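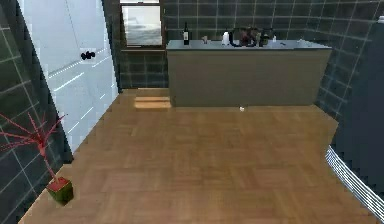 Assefa Workshop Opens Its Simulated Kitchen to Home Robot Builders

27/03/2026 -- Members of the Assefa shared workshop have released Ornex, a simulated kitchen for testing home-built mobile robots. The room has a parquet floor, tiled walls and a counter island with bottles and a glass on top.

Ornex was built over nearly 9 months of evening work at the shop's bench computers. It runs with Dristimer, the members' own control software, and takes up 165 megabytes on disk.

The release comes with 2 practice tasks: driving up to the island and picking a bottle from the counter. Builders can load their own robot model -- wheel sizes and arm lengths go in a plain text file.

A second room is planned for August. Copies are available at the workshop front desk.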